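Search posts
Search
Clear

1/ I want to write a thread about one small result from our work in May. It concerns how we choose which simulated episodes to keep when we train a policy for sorting balls. The result is simple, but it changed how I work, so maybe it is useful for other people too.

2/ The task first. The robot must pick a yellow ball and bring it to the correct opening of a sorting rack. The openings that matter have a colored frame, one red and one blue. The instruction says which color. Everything is in simulation, in a room model we call Sturneck.
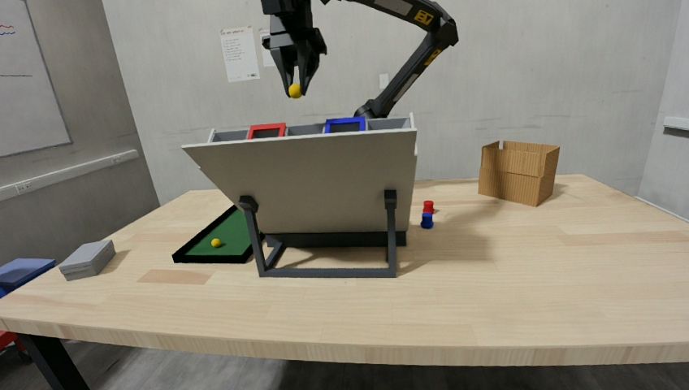

Stekine Manipulation Group, Simulation and Learning Team

3/ In this render the ball is between the finger tips, above the rack, a little to the left of the blue frame. If you look only at this moment, can you say if the episode is good? I could not. And this was exactly our problem.

4/ Until this spring our filter was binary. At the end of the episode the simulator checks if the ball is in the requested opening. Yes, we keep. No, we delete. Many groups do the same and I do not criticize it. It is cheap and it needs no labeling.

5/ But the binary filter has a weakness. It keeps episodes where the ball hits the divider, jumps, and falls by luck into the correct opening. The policy then learns that hitting the divider is fine. It also deletes episodes with a very clean grasp and a small mistake at the end.

6/ So we tried something else. We cut every episode in 2 segments: the grasp and the placement. Each segment gets its own score. A segment can be kept even when the other one is thrown away. We call the tool Zurnia. It is a small script, please do not imagine something big.

7/ The grasp score looks at three things: how centered the ball is between the fingers when they close, how much the ball moves before contact, and if the gripper touches the mat. The last one I added after many strange episodes where the arm was pushing into the green surface and the ball was rolling away.

8/ The placement score is more simple. It is the sideways distance between the ball and the center of the requested frame at the moment when the fingers open. We do not look at what happens after. This was the point with the most discussion in our group.

9/ A question I receive often: why so many objects in the room if the task uses only a ball and a rack? The answer is that the policy should learn to ignore them. The cardboard box, the stacked cylinders, the papers on the wall, all of this is there for the policy to not care about.

10/ The wrist view is the more difficult one for this. When the arm tilts, the whole room tilts with it, and the background becomes very different from what the fixed view shows.
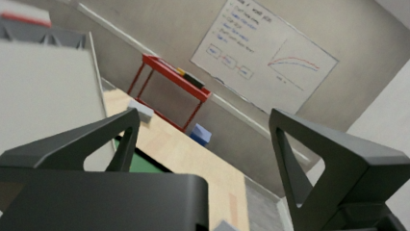
Wrist view with strong tilt. Green surface at lower left, whiteboard behind the fingers.

11/ Please notice how little of the rack is useful from this angle. You get a big pale panel and a part of the structure above it. The whiteboard with its curves takes more attention than I would like. A policy trained on the wrist view alone had a bad time in our tests.

12/ For this reason we always give both views to the network. The segment scores do not use images at all, they come from the simulator state. I write this because one reader of the draft understood that we score with a vision model. We do not.

13/ Now the comparison. We trained 2 policies with the same network, the same training steps and the same amount of data. One used episodes from the binary filter, the other used segments from Zurnia. Then we tested both on 400 new starts, with ball positions that were not in the training set.

14/ The policy with segment scores placed the ball correctly 15 percentage points more often. I checked it again with another random seed and the direction was the same. I do not have enough seeds to give you a nice error bar, and I prefer to say it clearly here before someone asks.

15/ Where does the gain come from? Mostly from the grasp. I expected the placement, so I was wrong. The old policy was closing the fingers too early, and the ball was often held near the edge of the fingers. Later it slipped during the transport.

16/ We also learned that the start of the grasp segment matters. If you cut too late, when the fingers are already around the ball, the policy never sees the approach. We now cut so that the open gripper above the ball is included.
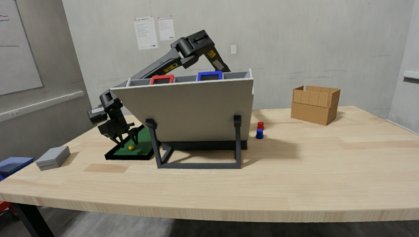 What did not work

17/ First, weighting instead of filtering. We gave every segment a weight equal to its score and kept everything. The training became unstable and the result was not better than the binary filter. Maybe with a better schedule it can work. I stopped after one week.

18/ Second, one common score for the full episode, as an average. A good grasp was hiding a bad placement and the opposite. This was a little embarrassing for me, it was my proposal.

19/ Third, scoring the transport as its own segment. The path from the mat to the rack has so many acceptable forms that I could not write a score I believed in. The short path is not always the best one, the forearm can come close to the rack.

Limits

20/ All of this is simulation. The contact between ball and divider in our physics is too bouncy, I am sure of it, and this makes the lucky episodes more frequent than they would be on a real table. So the advantage over the binary filter is perhaps smaller on hardware.

21/ Also, the rack always has the same shape. The Benedetti rack model, which some of you know from our older posts, has deeper openings, and I did not test on it yet. It is next on my list.

22/ If you want to try this on your own task, begin with the grasp segment only. The script needs object pose and gripper opening at each time step, nothing more. I will post the link in a reply when the readme is in a better state. At the moment half of it is my private notes.

23/ Corrections are welcome, for the method and also for my English.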